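Tatgate Joinery Terms

A glossary and cut-list dataset for household joinery: doors, architraves, skirting, shelving and benchtops. Version 3 replaces the old spreadsheet kept by Maribel Yupanqui.

Contents
terms.csv holds 144 headwords with a short definition and a preferred spelling. cutlists.csv holds 90 cutting lists in millimetres. Imperial sizes in the source notes were converted and rounded to the nearest whole millimetre.
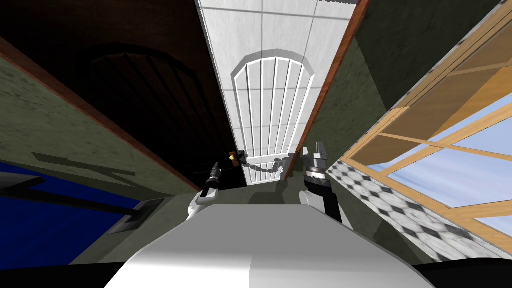

Headwords are lower case and singular. Regional variants go in the alt_term column, separated by semicolons, so "architrave" carries "casing" and "door trim". Colour names are free text and haven't been normalised.

Kerf is not included in any length. Add it before cutting. Grain direction is recorded as L or X and is blank in 27 rows where the source gave none. 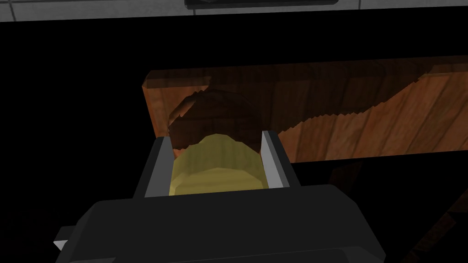

Known issues

Board thickness is nominal in the Hjaltadóttir lists and dressed in the Trolline lists. The basis column says which. Don't merge the two sets without checking it.

Nearly 34 per cent of the shelving rows have no fixing centres. Leave these blank; the Sulis importer reads a zero as a real measurement. 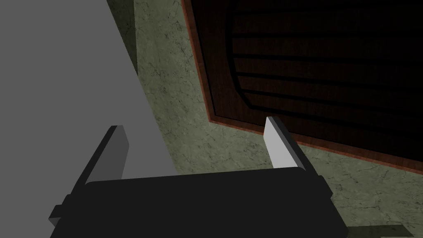
Files are UTF-8 with a header row and Unix line endings. Sort order is by headword, then by list_id. Corrections go to Ingvar Hafþórsson with the row number and the source page.

Licence: CC BY 4.0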